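Workshop Tips: Two-Arm Room Tidying Units

Tip sheet 2: Dropped bottles, snagged cables and the bin-rim stop

Applies to two-arm units running the Jedach litter pickup routine in furnished bedrooms and guest rooms. Single-arm units do not have the handoff step and can skip to the section on cables.

The fault

The unit picks up an item, moves it to the wastebasket, and stops with the gripper resting on or just outside the rim. The arm holds position. The console at our Hundby bench logs code 184, which the manual lists as "unexpected contact, end of arm." If the operator clears the code without moving the arm, the unit tries the same path again and pushes the bin. On the second or third push the bin either tips or slides up against the furniture, and the liner comes off one side of the rim.

We first saw this in April at the Rivas guest house, in a room with a bed on one side and a sofa bed on the other. The unit had run there for weeks without a stop. One afternoon it stopped on almost every item, and on the last attempt it dragged the liner halfway out of the bin along with a wrapper that was supposed to be going in.

What caused it

The rim height in the routine was set with an unlined bin. A trash bag folded over the edge adds very little height when it is pulled tight. A bag that is too large for the bin stands up in loose pleats, and the gripper touches those before it reaches the opening. The plastic is thin, but it catches on fittings and screw heads at the gripper, and the pull is enough to trip the contact limit.

A dark bag makes matters worse. The depth reading inside a black bin with a black liner is poor, and the routine may place the opening off center. On our bench unit the error was up to 2 inches, always toward the near side.

Fixing the liner

Use a bag sized for the bin. Press the bag down to the bottom and push the air out before folding the top edge over. Fold the edge down evenly and tuck the slack in one place, on the side of the bin facing away from the unit. A large rubber band just under the rim will hold the fold. Avoid binder clips, which stick up and cause the same stop.

Then teach the rim height again with the liner in place. Lower the open gripper by hand until it clears the fold, save that point, and add a margin. The factory margin is 10 millimeters. We now use 25 for soft liners and have not seen a reason to go back.

Placing the bin

Set the bin where one arm can reach over it without the elbow coming near the furniture. In front of the foot of a bed is usually fine. Between a bed and a sofa is also fine if the arm does not have to cross a hanging blanket. Loose covers and duvets that drape toward the floor should be folded back onto the furniture before a run. The unit reads a fold of fabric as a solid edge on some passes and as open floor on others, so the path changes from one run to the next.
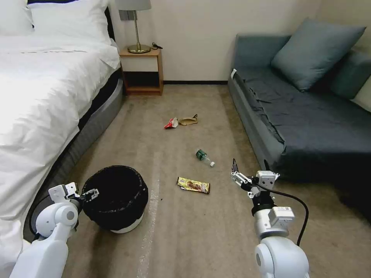 Carpet deserves a separate check. A light bin on carpet does not slide as readily as one on tile, so it tips instead. Put a weight in the bottom of the bin, under the liner. A flat steel plate or a bag of dry sand works. Do not use a glass jar or a brick with rough corners, which will cut the bag.

Bottles and flat wrappers

Litter type affects how often the fault shows up. The two worst kinds fail for different reasons.

An empty plastic bottle rolls when one finger touches it early. Approach across the body with the gripper fully open and close slowly. Grip near the middle, over the label if there is one. Clear plastic gives a weak depth reading and the label is often the only part the camera places correctly. A bottle held by the cap end hangs down at an angle and will strike the rim even when the height is set properly. If the unit has only an end grip, set the release point higher and accept a longer drop.

A flat wrapper has to be pinched. The fingers must come down to the carpet, and this is where finger tips get bent. Limit the downward force before allowing floor contact. The Mokitthorpe gripper pads we use have a soft edge that folds under load and springs back; hard fingers do not, and they pull carpet loops. Check the carpet under the work area after the first run for raised threads.

Crumpled wrappers are the easiest of the lot. Run those first when testing a new setting, then bottles, then flat pieces.

Cables on the arm

While tracing the rim fault we found a second problem. The cable at the wrist had been left with a wide loop after a gripper change. When the arm reached low, the loop hung far enough to brush the furniture beside it, and the drag was enough to raise code 184 with no contact at the gripper at all. Two of the stops we had blamed on the liner were probably this.

To check, power the unit down, support the arm, and move it by hand through the lowest reach the routine uses. Watch the loop the whole way. It should not touch the floor, the furniture or the other arm. Take up the slack with hook-and-loop ties at the forearm, leaving enough for full wrist rotation in both directions. Do not use zip ties pulled tight. A cable pinched at the wrist will fail inside the jacket, where the damage does not show.

Cords in the room also count. Lamp and charger cords on a nightstand should be pushed back from the edge. They are outside the litter area, but the arm can swing wide when it backs off from a contact stop.

Clearing a stop safely

1. Press the stop button and wait for the arms to go still. A code on the console does not mean that power is off at the joints.

2. Keep hands out of the bin and away from the gripper until the drive power is off. The gripper may still be holding an item, and on older firmware it opens when the code is cleared.

3. Support the arm under the forearm before releasing the brake. It will drop.

4. Lift the gripper straight up, free of the liner. If the liner is caught, cut the plastic. Pulling it will bend the finger or strip a screw.

5. Reset the bin, send the arms to the home position at low speed, and only then clear the code.

Never hold the bin steady for the unit while it retries. It was done at our bench once and ended with a pinched thumb -- a minor injury, but the arm was at reduced speed at the time.

After the repair

Run 200 drops on the bench with the lined bin before returning the unit to a room. Mix the litter and change the liner partway through. Log every contact stop, including those that clear on the first retry. On our unit the count fell to 2 after the liner and cable work, both on bottles gripped at the cap end.

Recheck the rim height whenever the bin or the bag brand changes. Write the taught height on a piece of tape on the underside of the bin.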